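Foro de la Asociación de Centros Imumden
Subforo: Normativa y gestión de espacios
Tema: Préstamo de juguetes en ludotecas - fianza, cuota o préstamo gratuito

Secretaría_Imumden
Estimados miembros: se abre el presente hilo con objeto de recabar opiniones sobre el artículo 5 del borrador de reglamento de préstamo, cuya entrada en vigor está prevista para abril. El texto propone una fianza de 5 euros por familia y un máximo de 2 lotes simultáneos. Se ruega a los participantes que indiquen la ludoteca a la que pertenecen y que limiten sus aportaciones a dicho artículo.

N_Fontana
Ludoteca Evelside. Manifestamos nuestra conformidad con el límite de lotes y nuestro desacuerdo con la fianza. Nuestro fondo asciende a 300 lotes y se ha prestado siempre sin depósito. La exigencia de una cantidad, por reducida que sea, excluye precisamente a las familias a las que el servicio se dirige.

RDumitrescu
Ludoteca Lombardi. Respetamos la posición del compañero Fontana, pero no la compartimos. Un fondo de 300 lotes admite un control personal de cada devolución; el nuestro supera los 1,000 y no lo admite. La fianza es reembolsable y figura como tal en el impreso de alta.

N_Fontana
El carácter reembolsable no resuelve la cuestión. La familia debe disponer de la cantidad en el momento del alta. Solicito que conste en acta.

Secretaría_Imumden
Consta. Se recuerda que el hilo tiene carácter consultivo y que las actas se levantan en la sesión ordinaria.

F_Politis
Centro Fekov. Proponemos una vía intermedia: fianza exigible únicamente a partir de la segunda incidencia. Requiere definir "incidencia", concepto que el borrador emplea en el artículo 5 y también en el 2, con sentidos distintos. En el primero se refiere a la pérdida de piezas; en el segundo, al retraso en la devolución.

RDumitrescu
La propuesta es razonable en su planteamiento. Advierto, sin embargo, que obliga a llevar un registro de incidencias por familia, con las obligaciones de protección de datos que ello comporta. Habría que fijar un plazo de conservación.

A_Magsi
Ludoteca Evelside, área de catalogación. Sin perjuicio de lo expuesto por mi compañero, entiendo que el problema de fondo es anterior a la fianza - la falta de un criterio común para describir los lotes.

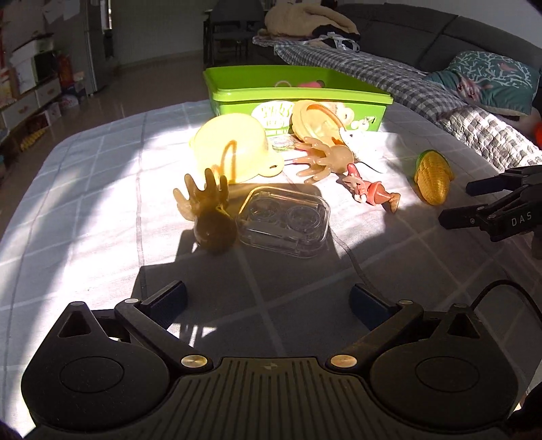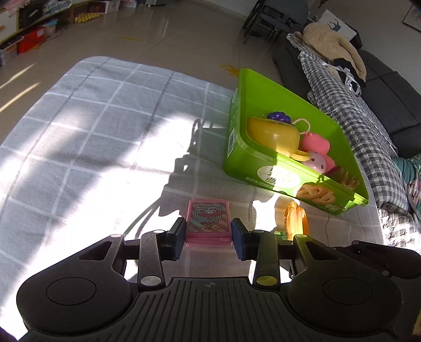
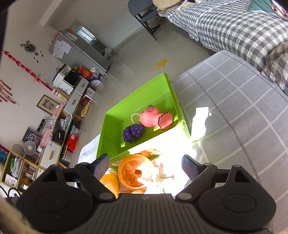

El borrador define el lote como "conjunto de piezas inventariado bajo un mismo número", pero no indica qué debe figurar en la ficha. Sin ese dato, ninguna reclamación por pieza perdida puede sostenerse ante una familia. Un recipiente de frutas de juguete como el de plástico verde lima de la última fotografía puede registrarse como una sola unidad o pieza a pieza, y el importe reclamable cambia por completo según la opción elegida. Propongo que la ficha recoja la relación de piezas, su estado en el momento de la entrega y la firma de ambas partes.

S_Cirillo
Centro Fekov. Apoyo la propuesta de ficha, con una reserva: el inventario pieza a pieza es inviable en los juegos de construcción. Para estos casos sugiero el registro por peso, con un margen de tolerancia.

A_Magsi
Acepto la reserva. Podría incluirse como excepción en un anexo.

N_Fontana
Evelside mantiene su oposición a la fianza, con ficha o sin ella.

Secretaría_Imumden
Se toma nota de las posiciones. La propuesta del señor Magsi y la enmienda del señor Cirillo se trasladarán a la ponencia como texto conjunto. La propuesta del señor Politis queda pendiente de una redacción que distinga ambos tipos de incidencia; se le ruega que la remita por este mismo medio.

F_Politis
La remitiré en cuanto la dirección del centro la haya revisado.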